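The Case for Putting the Bin on the Table

By Ezequiel Soler
Jan 2, 2020

Every January my neighbors and I go a little crazy over storage. The stores know it, of course, and by the time the last of the holiday cookies are gone there is a wall of plastic tubs by every checkout in Giltley, stacked up to your chin, with lids and labels and little clip-on handles. I have bought my share of them. My wife would say I have bought her share too. And after a good many Januaries of this I have come around to an opinion that I would like to set down while I still have the energy of a new year in me, which usually lasts until the first dentist appointment.

My opinion is that we have far too many containers under things and far too few on top of them.

Let me back up. My mother kept house in an apartment that couldn't have been more than 600 square feet, with four of us in it, and she had one table. We ate at it and did our homework at it, and she cut out dress patterns on it in the evenings with the radio going. What I remember best is how fast it could change. Supper would be over, and up would come a big tin tub, right onto the table, and everything that was not going to stay went into it, the bottle caps and the pencil stubs and my brother's awful collection of bread ties. She didn't sort. She'd say sorting was for daylight. Then she would wipe the whole thing down with one long sweep of her arm and there it was, a table again.

I didn't think about that tub for forty years, and then this past fall I finally cleaned out my workroom. I call it a workroom because "the back bedroom with the sewing machine and the broken lamps" takes too long to say. I had done everything the articles tell you to do. There were bins under the table, bins on the shelf over the door, a rolling cart by Herrero that I paid too much for and that never rolled anywhere because it was full of bins. And the table itself — a nice old Vallmont drafting table, I was proud of that table — had not been seen by human eyes in ages.

The trouble with a bin on the floor is that you have to decide to use it. You have to push back the chair and bend down, and I am sixty-one, and bending down is now a thing I schedule. So the scrap of paper in your hand goes on the table instead, just for now, and the next one keeps it company. A bin standing up by your elbow asks nothing of you. You move your hand over a little and let go. I know it sounds too small to write an essay about, but I have been living with it since October and I would fight for it.

People object to the looks of the thing. My sister-in-law certainly did. She has one of those houses where even the dish soap has been poured into a prettier bottle, and she stood in my doorway with her coat still on and asked whether the bin was going to live there. Yes, it was! I think we have gotten it into our heads that a clear surface has to be a perfectly clear surface, or else we have failed, and so we either hide every useful object or we give up and let the piles come back. I'd rather have most of a table every day than all of it twice a year, when company is coming.

And it should be most of the table. That is the other half of my argument, and the half I was slower to learn. When I first brought the bin up, I set it smack in the middle, like a centerpiece, and in a week I had little heaps all the way around it. Push it back toward the wall and off to one side. Give it a neighbor if you sort as you go (I do, paper in one and everything else in the other, and I am not strict about it). Then leave the wide part in front of you alone. You'll want to put something there. I keep a plant on the windowsill now that spent three weeks traveling on and off my table before I admitted it was happier in the light.

What I would not do is wait for the right bin. I spent an entire evening reading reviews of a Stovix container that had 1,277 of them, and I can tell you that a great many people have strong feelings about a hinge. Buy a plain one. Something wider at the top than at the bottom is easier to hit without looking. Pick a color you won't mind seeing every morning, and if you are torn, pick a dark one, which forgives more coffee than a light one does.

I don't have much to say about what to do with the odds and ends that are left over once the bins have had their turn. There are always a few. Some bit of something bright turns up that you can't name and can't quite throw out, and my mother would have let it sit there until morning, and I generally do too. A couple of small things on a big pale tabletop don't bother me anymore. I can see them, and I know I'll get to them, and in the meantime there is room to unfold a newspaper.

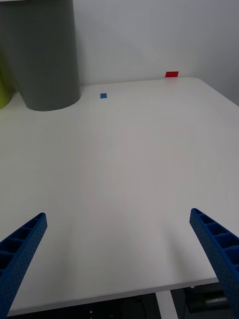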